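**Thread: Anyone else unconvinced by "just show it once" bathroom cleaning?**

**grout_and_about**

Sat through a Stevik sales call in August. We run a small outfit that cleans short-stay apartments, 46 units, and they want us to record our people doing bathrooms from a head camera. Their robot then "picks up the routine." They quoted me 249 a month per unit for the pilot.

My question is for people who have done this. How many recordings before the thing can open a bottle, never mind clean with what's in it? The sales guy said 8. I wrote it down because I wanted to be able to read it back to him later.

**dkettle**

Eight is a demo number. Eight gets you one bottle, on one counter, in the room where you recorded it. Move the bottle to the other side of the sink and you're starting over.

We did remote control on a Tiretti arm for a year. Good operator, nice gear, and caps were still the worst part of the job. The operator can't feel the thread catch. You squeeze too hard, the bottle tips, you squeeze harder to save it, and now you're mopping.

**Kendra MacDonald**

Disagree with the above, partly. Remote control is bad at caps, sure. Recording a person's bare hands is a different animal. The person has touch, so the motion comes out right the first time. I label this footage for a living and the hand stuff is far cleaner than anything I get from the arms.

Typical piece of what I work with, from the bathroom set:
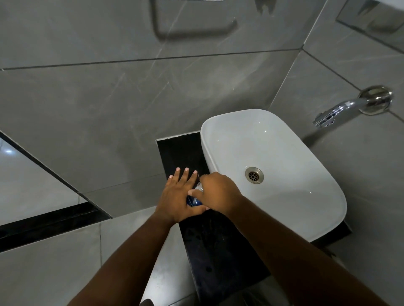 *Blue bottle by the sink, right hand on the white cap. Tagged "handle bottle."*

You'd need an operator with a lot of hours to get fingers placed like that through a controller.

**dkettle**

OK but look at what that gives you. Both hands are bunched together and the bottle is partly hidden under them. How hard is the right hand gripping? What is the left hand doing for the job, if anything? The human knew. The camera didn't get it.

And "handle bottle" is a dodge of a label. Is that cap getting twisted, pulled, or just held?

**Kendra MacDonald**

I don't tag "twist" off one still, and neither should anyone. That's why the label is vague at that point. You get the verb from the rest of the clip. If the cap turns, it's a twist, and I go back and split the segment.

On force, yes. You don't get force from video. I never said you did.

**grout_and_about**

That's the bit that bugs me though. The sales guy said the robot learns "how your people do it." If it can't tell how hard they squeeze then it's learning what they look like doing it.

Also, black counter, shiny sink, chrome faucet, glass or mirror down the left side. That's half my bathrooms. Does all that reflection cause trouble?

**wdhillon**

Wayne Dhillon here, I used to do setup for Dillov so take this with whatever salt you like. Yes, it causes trouble. Depth sensors hate glossy stuff. Plain color video copes better, but I've watched an arm go for a faucet's reflection like it meant it.

A white sink on a black counter is at least easy to find. White sink on a white counter, good luck with the rim.

I'd side with Kendra on using hands for the first batch. You can get 1,000 clips from regular staff in the time it takes to train one decent remote operator. Then you do a smaller batch by remote control on the real robot, because a human hand has more fingers than whatever Stevik bolted on the end of theirs. Somebody has to work out how a gripper does a job that a person does with five fingers and a palm. Ask who pays for that second batch. I bet it isn't in the 249.

**dkettle**

It isn't. It never is.

**pm_lurker**

We got a pilot going with Després, similar pitch. It wipes counters fine. We open all the bottles ourselves and leave them out in the morning with the caps off. So the robot "cleans the bathroom" and a person walks through first doing the fiddly part. I'm still paying the person.

**Kendra MacDonald**

To be fair, a wiped counter is worth something. Dried spots on a dark counter show up like crazy.

**pm_lurker**

Worth something, yes. Worth what I'm paying, ask me after the renewal.

**grout_and_about**

Thanks all. I went back to the guy and asked three things: who does the remote control batch, whether grip force gets measured anywhere, and what happens when we switch cleaner brands and the cap is different. He answered the third one – "you'd record a few more" – and said he'd get back to me on the other two.

**dkettle**

How many is a few more?

**grout_and_about**

8.

**wdhillon**

Get the force answer in writing. And ask your staff before you put cameras on their heads, because mine had opinions.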